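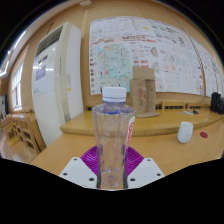

Figure 3. Clear plastic bottle with a white ribbed screw cap.

Why do small holders keep a token after its price has fallen for months? Mostly because they bought it with money they had already put out of their minds, and selling would mean having to think about it again.

That was the answer we heard most often in our interviews, and it surprised us. The usual account of holding on to a losing asset leans on regret: people hate to make a loss final, so they wait. We did find regret, and plenty of it, but it came up late in the talks and often only when we raised it ourselves. What came up first was a kind of mental filing. Holders of Caron, the smaller of the two tokens in our study, spoke of the purchase as spent money, much as they might speak of a holiday or a second-hand piano.

4.2 Holding and selling among small accounts

We turn now to the account records supplied by the Winach exchange. The sample is made up of 200 accounts opened by private customers, each holding Caron, Gredton or both at the start of the study. We followed them for 17 months. Accounts run by firms were left out, as were those that had been closed and opened again under the same name.

The clearest pattern is how seldom people sold in small steps. We had expected a slow trickle, with holders trimming a little each time the price slid. Instead, most accounts did nothing at all for long stretches and then, if they sold, sold everything in one go. This is a lovely result for anyone interested in how attention works in markets, as it suggests that the decision to look matters at least as much as the price that is seen. Stojanovska's earlier work on savings accounts in Sasness points the same way, although her savers faced no price swings of any size.

Gredton holders logged in more often than Caron holders and sold sooner. Part of the gap comes from the token itself: Gredton pays a small reward every 9 days, and the notice of payment brings people back to their account page. When we take out log-ins made on the day of a notice, the two groups look far more alike. The gap doesn't close fully, and we don't yet know what fills the rest of it. Age and account size explain very little.

Time of week mattered too. Full sales bunched on Sunday evenings, well away from the busiest trading hours, and this held in both groups. Pierina Orlandini suggested to us that many households go over their bills at that time, and the interviews bear her out – several people told us they had sold while looking for money to cover something else. A sale of that kind says little about what the seller thinks of the token, and studies that read every sale as a view on price will go wrong here.

We also looked at the 6 weeks after a sharp fall in December. Log-ins rose at once, sales did not. Most of those who looked went away again without placing an order, and a fair share of them switched off their price alerts in the same visit. We return to the alerts in section 4.3, where they can be matched to the date of the final sale.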